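Ticket 149 – Shelf cell, Loslow site
Raised by: shift support, Loslow
Assigned to: Sundqvist integration desk
Status: open, monitoring
Priority: 3

Problem as reported
Arm pauses during put-away of black shells to the yellow shelving. Message on panel: "place pose not confirmed". Operator acknowledges, arm resumes. Reported 6 times on the early shift, first at 06:50. Prultbridge runs the same software and has no matching ticket.

Checks
Gripper force log read – within limits. Shelf position taught again from the front left corner. Fault repeated after lunch. Place speed cut to 50 per cent, fault repeated. Overhead lighting left on throughout.

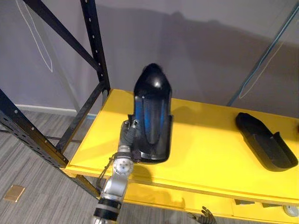 Fig. 1: Tall shell held upright over the yellow shelf, second black part lying flat to the right.

The tall shell is glossy and carries a bright highlight on its rounded top. Suspect the vision check is reading the highlight as an edge. Matt parts have not raised the message. Confidence threshold for gloss parts lowered one step at 14:20. No stops logged up to end of shift.

Effect on staff
Before the cell went in, two people filled these shelves by hand. One now loads the infeed and the other covers packing, so a stop means someone leaves the packing bench to press acknowledge. Packing lead asks for a second acknowledge button at the bench. Passed to Sundqvist as a change request – not part of this fix.

Operators also asked whether they may straighten a part on the shelf while the arm is paused. Answer: no, use the hold key and wait for the amber lamp. Sasex training sheet to be amended, as it covers the hold key only for infeed jams.

Next action
Keep the new threshold until the July review. Log any stop with part type and time. Reopen the lighting question if the message returns.

We use cookies to keep you signed in and to measure page use. Accept all | Manage settings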